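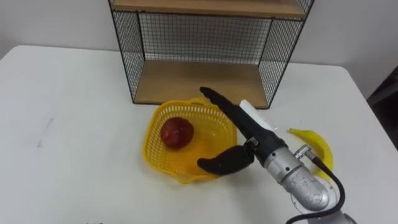
A yellow basket and a banana on a white table.

Why Do Art Prints Have Tiny Numbers on Them?
Jellimik Art Corner, 20 September 2021

Have you ever stood really, really close to a picture in a gallery, so close that a grown-up told you to step back? I do it all the time (I do try to keep my nose off the glass). If the picture is a print, getting close is worth it. Look along the bottom, just under the picture, and you might spot some pencil writing. There's often a name on one side. On the other side there might be something that looks like it escaped from your math homework: 2/20.

What is a fraction doing on a piece of art? When I was little I thought it was a grade. Two out of twenty! I felt so sorry for the artist.

It's a lot nicer than that, and to explain it I have to start with how a print gets made.

What is a print?

When you paint a picture, you get one picture. If your cousin wants it too, you have to paint it again, and it never comes out quite the same.

A printmaker works another way. She makes the picture on something first, like a block of wood, a sheet of linoleum or a metal plate. Then she covers it with ink, lays paper on it and presses down hard. Peel the paper back and there's your picture! Put on more ink, get more paper, and you can do it again.

Rubber stamps work like this. So does a potato, if you cut a star into it and dip it in paint. I still make potato stars and I'm not even a little bit sorry.

One funny thing about printing is that most of the time the picture comes out backward, like in a mirror. If you carve the word DOG into your block the normal way around, the paper will say GOD, with a backward G and a backward D. Printmakers have to carve their letters in reverse. I forgot once and carved my whole name the wrong way. It took me all afternoon.

So what does 2/20 mean?

The number on the bottom, 20, tells you how many prints the artist decided to make of that picture. The whole group is called an edition. You say it like "uh-DISH-un."

The number on top tells you which one you are looking at. So 2/20 is print number two in an edition of 20. Somewhere out there is a 5/20, and a 20/20 as well. They might be in houses in different countries, and the people who own them have probably never met.

By the way, the top number doesn't always tell you which print came off the press first. The sheets get hung up or laid out to dry, they get shuffled around, and the artist may number them later in whatever order they end up in. Number two might really have been printed ninth.

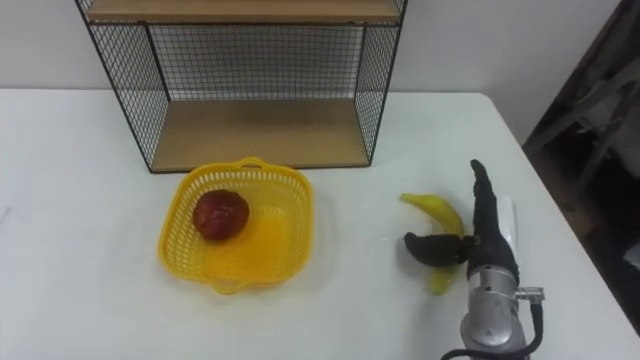 Why stop at 20?

An artist could keep going and print 1,000, and some editions really are that big. But there are good reasons to stop early.

Some blocks and plates wear out. Every trip through the press squashes them a tiny bit, and after a while the thin lines go fuzzy. A kind of print called a drypoint wears out especially fast. It has little rough edges of metal that hold the ink, and they get flattened.

Arms wear out too! When I went to the Grulix print workshop in May, I got to turn the big wheel on the press. I did five prints and then I needed to sit down and eat a cracker.

The other reason is a promise. If the artist says there will be 20, then the people who buy one know there won't be hundreds more next year. To keep the promise, some artists scratch a big X across the plate when they are done. I think that looks a bit sad, but also kind of cool.

What if there are letters?

Sometimes you'll see A/P where the fraction should be. It stands for "artist's proof." Those are extra prints that the artist usually keeps, and they aren't counted in the edition.

You might also find B.A.T., and it has nothing to do with bats (I checked, I was disappointed). It's short for some French words, bon à tirer, meaning "good to print." The B.A.T. is the one the artist looked at and said yes, make them all like this! The printer keeps it close by and checks every new sheet against it.
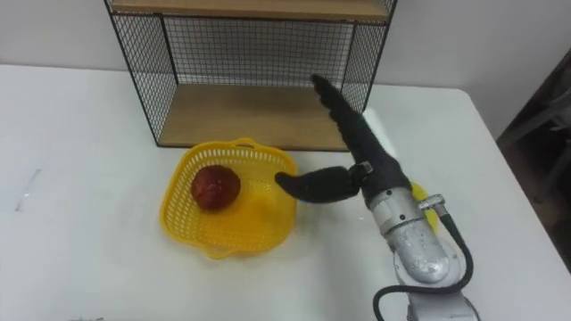
One reader wrote to me after visiting the Ahuja gallery and wanted to know if 1/20 is the best one and costs the most. Good question! Usually all the prints in an edition are meant to be as good as each other. Some collectors do like having number one, just the way you might like being first in line, but it doesn't make the picture any better. If one has a coffee stain on it, though, that's another story.

Try it yourself

Take a clean foam tray and ask a grown-up to help you cut off the curved edges. Draw on the flat part with a dull pencil, pressing hard enough to leave a dent. Roll on a thin layer of washable paint, lay a sheet of paper on top and rub all over with your hand. Peel it up slowly — this is my favorite part.

Make five. Let them dry, then number them in pencil along the bottom, from 1/5 to 5/5, and sign your name on the other side. If you try one on colored paper first just to see how it looks, write A/P on that and keep it.

Next time on Jellimik I'm writing about the color machine at the Flasanex ink factory, so send me your ink questions!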